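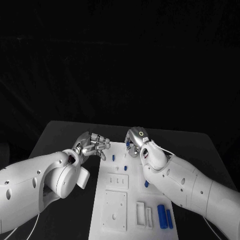 board w/ white fixtures, blue parts

From: Tamara Stasiv
To: hutsuliak-boards
Subject: Re: peg boards, which parts are we short?

Naveed, quick one before I run out. Went through the bin last night. 17 of the short blue pegs, fine. Tiny white ones are the problem, 11 left and two of those are chewed up at the tip. Zostico wants 40 for the next batch. Can somebody reorder from Skosta today, old part no. is 516, dont let them send the long ones again.

Also the dark gray tabletop stays. White board on it is way easier to look at than the pale one we had in March.

On 20th June Naveed Shaikh wrote:
> Do we still want the white pegs so near the blue ones?
> I keep knocking one going for the other. Could move
> the white fixtures over a bit, if Hamisar hasn't cut
> the new boards yet.

They haven't. Send me a sketch, pencil is fine. I'd leave the upright one near the top where it is, everything else can shift.

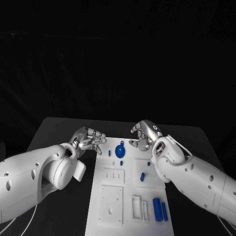
Naveed Shaikh: sketch tonight. Skosta only sells the small pegs by the bag now so we'll end up with extras, ok? And did anyone keep the bag label, I can't read teh number on mine.

Extras ok. Label's taped inside the bin lid.

T.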